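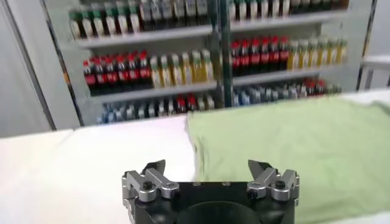

Visits > Textile Finishing > Erberg

Erberg finishing mill: notes from the July open day
10/29/18 – 14 comments – 37 shares

The Erberg mill dyes and finishes cotton and cotton blends, mostly for table linen and hospital bedding. Visitors were admitted in groups and taken through in process order, starting at the gray cloth store.

Singeing and desizing are done on one line. Enzyme desizing replaced the acid bath in the older building, and the cloth is held on rollers overnight before washing. Valeriano Aguirre, who led our group, put the normal batch at 900 meters. Shorter lots go to the jig dyers at the far end, where shade matching is slower and costs more per meter.

Pale shades get the most attention. A light green shows uneven scouring that a navy would hide, so these lots are tested for absorbency at both selvages and the center before dyeing. Failed pieces return to the scour.

The stenter was running a plain weave at full width. Overfeed is set by hand from a chart, and residual shrinkage is checked on a cut sample after three washes. I asked about skew correction and was told the straightener is by Gullix, with manual override for checks and stripes.

Water use was the weakest part of the tour. The display board gave 1049 cubic meters for the week, with no tonnage beside it, so the number cannot be compared with the Marín plant. Heat is recovered from the wash boxes only – the stenter exhaust is still vented.

The inspection room closes the route. Faults are marked with colored thread at the selvage and graded by the roll.

Parking is on the Brerkstead side.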